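**Sunday, March 9, 2025. Wetdale, notebook of the kitchen line**

I came in today because the building is quiet and I can read the logs without phone calls. The simulated kitchen ran 97 trials in the night. In 3 of them the arm stopped too near to the white container with the gold lid. I keep these for Shanthi Sivakumar, she understands the approach angles better than me.
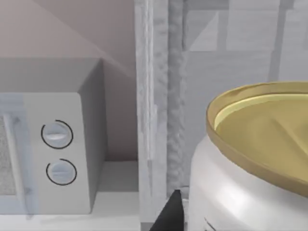
The other matter is the staff at Nokby. Since December the two morning cooks do less lifting, and they are glad of it. But now they must wait for the arm before they can use the microwave, and this waiting makes them nervous. One of them told me she feels like a guest in her own kitchen. I wrote this sentence down exactly.

My proposal: the cook gets a pause button, 30 seconds, and does not have to explain why she pressed it. Benjelloun wants to see the pauses in the weekly report. I am against it, people will stop pressing.

To do: ask Shanthi about the 3 stops. Repeat with slower wrist. Call Nokby before the early shift.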